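Leaving a rented office after nine years - what did you repaint and what did you leave?

Forum: Small Premises and Workshops
Section: Leases, moving in, moving out

teasel_and_twine
Posted in August

Hello all, long-time reader and very occasional poster. I hope this is the right section, and I apologise in advance for the length because I've never managed to write a short message in my life.

We run a little mail-order business selling haberdashery (ribbons, buttons, bias binding, all that sort of thing) and we've been on the first floor of a building called Virivley for nine years. We're moving to somewhere smaller and cheaper now that most of the stock lives in a shared store, and I'm trying to work out what state I have to leave the old place in. The lease says we must hand it back "in good decorative order", and I have read those four words so many times that they've stopped meaning anything.

When we moved in, the walls were white. They are still white, in the sense that nobody has painted them any other colour, but nine years of chair backs, boxes and one memorable afternoon with a tin of fabric dye have all left their mark. I had planned to spend a couple of evenings going round with a roller and touching up the worst bits. My business partner thinks we should do the whole lot properly, and my sister thinks we should do nothing and let them take it out of the deposit.

The part that worries me most is the wall by the way out.

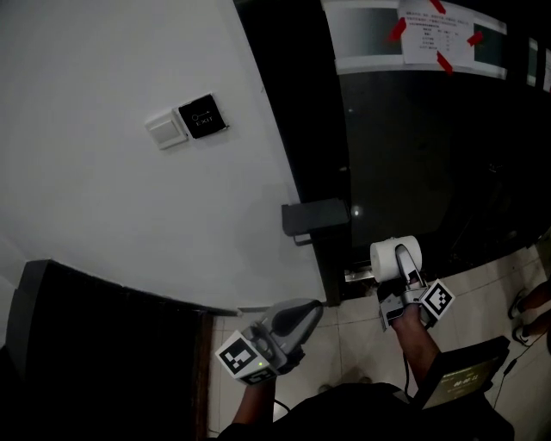

I've always found that any wall near a door gets twice the wear of the rest, what with people leaning on it while they look for their gloves, and in our old place it has been patched at least once before by somebody with a different idea of white. When I tried a sample of trade matt behind the filing cabinet it dried a good shade brighter than the wall around it, and now I have a tidy square that looks like a missing picture. So do I carry on and paint corner to corner, or stop before I make it worse?

Any advice very gratefully received. I'll be the one on the stepladder.

oldhinge
Replied

Corner to corner, always. You'll never get a patch to match on an old emulsion wall, however carefully you feather the edges, and I say that as someone who has spent more of his life than he would like trying. Light falls across a wall from the side and shows up every place where you stopped.

If you paint from one corner to the next, the eye forgives a slight difference because the light changes at the corner anyway. I'd wash it all down first with sugar soap, let it dry overnight and then see what really needs doing. I did a shop in Gaillard this way and a good half of what I'd taken for scuffs came off with the sponge. I only painted 2 walls in the end, and I'd bought enough for the whole shop. The rest of the tins are still under my stairs if anyone is passing.

Marrowfat
Replied

I'm going to disagree with oldhinge a little, in the friendliest way. Before you lift a brush, get your lease out again and look for a schedule of condition. It's usually stapled on the back, or should be, with photographs or at least a written list of how the place was on the day you took it. If there is one, you only have to give it back as good as that (allowing for whatever your particular wording says, which I haven't seen). If the walls were already patched when you came in, why would you pay to improve them for the next people?

I had a unit on the Grirnuvis estate for years and painted the whole thing before I left, ceilings and all, a whole bank holiday on my back like Michelangelo. The landlord had it stripped out and turned into a gym before the smell had gone. I've never quite got over it.

teasel_and_twine
Replied

Oh dear, Marrowfat, all those ceilings! I'm so sorry.

I've been through the folder and there's a plan, the insurance letters, a takeaway menu and a very old parking permit, but no schedule of condition that I can find. I do remember someone walking round with a clipboard when we first got the keys. Is it worth asking the agents, or does that just wake them up?

Marrowfat
Replied

Ask. They're awake already, believe me, they'll have had your end date in the diary for months. A polite email asking for a copy does no harm at all, and if they can't find one either then you're in a better position to have a sensible conversation. Say you want to do the right thing and would like to know what they expect. Then you have it in writing.

penny_farthingale
Replied

I work for a lettings office (a small one, nothing to do with yours) and I'd back Marrowfat on asking, though I'd be gentler about the reason. Most of us would much sooner walk round with a tenant a few weeks before the end and point at things than have a row about it afterwards. What we tend to mind about, in our office anyway, is holes and missing bits. Shelving pulled out with the plugs still in. A light fitting taken down and bare wires left behind. Adhesive from posters. I've passed plenty of rooms with tired paint where everything had been filled, cleaned and put back straight.

I would be careful about "let them take it out of the deposit", by the way. You lose all say over the price once it's a contractor's invoice.

oldhinge
Replied

Good point about the adhesive. Warm it with a hair dryer and roll it off with your thumb, then white spirit on a rag for glass and metal. Don't use white spirit on the emulsion or you'll have a shiny patch to go with your bright one.

brackenbury_ledger
Replied

Am I the only one who thinks your sister has a point? Add up your evenings. If you've got stock to pack and a new place to set up, two people painting for a week costs you more than a decorator would. We left our last office at Wumness with a lick of paint round the kitchenette and nothing else, offered the landlord a fixed sum towards redecorating, and shook hands on it. I slept beautifully.

oldhinge
Replied

You had a reasonable landlord, brackenbury. I've met the other sort. I'd still want the walls washed before anyone came to look at them, whatever gets agreed, so that you're haggling over a clean room.

brackenbury_ledger
Replied

Clean, yes, I'll give you clean. I won't give you 3 coats and new skirting.

oldhinge
Replied

Who said anything about skirting!

hollyhock_lane
Replied

Joining in only on the colour question, as I used to mix paint behind a trade counter and still can't walk past a wall without having a view on it. Old white matt nearly always needs a drop of something in it to match, usually a touch of yellow oxide or a very little black, depending on whether it has gone creamy or grey. Take a chip the size of a thumbnail from somewhere hidden (behind that filing cabinet would do nicely) and a decent counter will scan it for you. It won't be perfect, but it'll be a great deal nearer than anything marked brilliant white, which has a bluish look to it next to an older wall.

And do please mask around your switches and so on, or better still have someone competent loosen the plates with the power off. Paint along the edge of a switch plate is the first thing I see in any room.

teasel_and_twine
Replied

You're all being so kind, and I've learnt more this evening than in nine years of looking at the things.

I've emailed the agents, and they replied before I'd finished my tea, which has never once happened in all the time we've been there. They do have a schedule, 40 pages of it, and it says of our walls: "painted, fair, some historic patching." I could have kissed the screen. They've also offered to come and walk round with me, just as penny_farthingale described.

So the plan is to wash everything first, fill the holes where the ribbon racks were (there are a lot of ribbon racks), take a chip along to be matched and then do the wall by the door and the one with the dye on it, corner to corner. My partner has agreed to this on condition that she doesn't have to go up the ladder. My sister says she still thinks we're daft, but she has lent us her dust sheets.

One last thing, if anybody is still reading. We put up a long pinboard in the packing room, screwed in very solidly, and it would be a shame to tear it down if the next people might like it. Do I have to?

penny_farthingale
Replied

Ask on the walk round and get the answer in an email. If the landlord is happy to keep it, it stays. If you don't ask, it may well be treated as yours to remove.

Marrowfat
Replied

I left a lovely pinboard at Grirnuvis. It went in the skip with everything else. Take it with you, I would, you'll only miss it.

hollyhock_lane
Replied

If it does come down, expect a very clean rectangle behind it. Paint that wall corner to corner as well, I'm afraid.

teasel_and_twine
Replied

Then I shall be buying the bigger tin. oldhinge, how far is Gaillard from the coast road, and were you serious about the ones under your stairs?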